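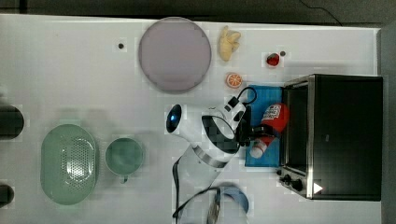

Progress Report 2: Shared Kitchen Ventilation and Energy Retrofit, Cirthorpe
Prepared by Vilja Aaltonen
Fri 15 November

Status

Work is on schedule for the ventilation package and six weeks behind on the electrical package. Spending to date is within the approved budget. No change to the total grant is requested. One transfer between budget lines is requested under Finances.

Work completed in this period

The main extract duct on the north side has been replaced from the hood connections to the roof outlet. The old duct had been patched at several joints with tape, and two of the fire dampers could not be closed by hand. Both dampers have been replaced, tested and labeled. The test certificates are attached as Annex B.

The supply fan was delivered by Stosine and installed on new vibration mounts. It now runs from a variable speed drive. Measured airflow at the supply grilles totals 851 cubic feet per minute at the design setting, against a design value of 840. The contractor has left the drive at the design setting. Final balancing will follow when the extract side is complete.

The roof curb was rebuilt after the old flashing was removed. Water had entered the insulation below it on the east side, and the wet section was cut out and replaced. This was not in the original scope. The cost was met from contingency.

Work in progress

Electrical work was held up by the main panel. Ahonen, the electrical contractor, found that the existing bus bars do not have the rating shown on the 1988 drawings, and the planned subpanel could not be connected to them. A revised single-line diagram was submitted to the utility and approved with one comment on metering. The new panel is on order.

Until it is installed, cooking circuits remain on the old supply and tenants are working under a load schedule. The schedule limits the use of large ovens to fixed hours. Countertop appliances on the general outlets are not restricted, provided that each is plugged directly into a wall outlet. Two breaker trips were recorded in the first week of the schedule and none since.

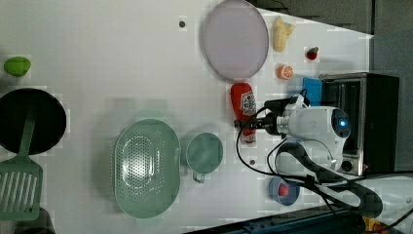 Submetering is being added at the same time as the panel work. Each kitchen bay will have its own meter, read at 15-minute intervals. Baseline readings have been taken by hand at the main meter since May. They are complete except for one week in which the meter room was locked for asbestos sampling. The sampling result was negative.

Modach has supplied the control software for the demand-based ventilation. The first version returned the fans to full speed after any loss of signal from a sensor — acceptable for safety, but costly in heating season. The supplier has agreed to add an intermediate setting with an alarm. We expect to receive it before the extract side is balanced.

Finances

Contingency use in this period consists of the roof insulation and an additional site visit by the balancing technician. We request approval to move 20 percent of the unspent training line to the electrical line. Training will be delivered on site by the contractors as part of handover, and the full amount is no longer needed. The retained part covers printed operating instructions and one repeat session for new tenants.

Risks

Delivery of the main panel is the largest open risk. The supplier has confirmed a shipping week but not a day, and the shutdown has to be announced to tenants at least 10 days ahead. If delivery moves again, the shutdown will fall in the busiest part of the tenants' year and we would propose to defer it to January.

The grease interceptor is outside the grant scope, but its lid frame is corroded and sits on the access route for the new panel. The building owner has been asked in writing to repair it. No reply has been received.

Next period

The extract fan will be installed and the system balanced. The panel shutdown will be carried out if delivery allows, followed by commissioning of the submeters. Report 3 will include the first metered data and a revised estimate of annual savings.

Annexes: A, budget statement; B, damper test certificates; C, revised single-line diagram; D, airflow readings by grille.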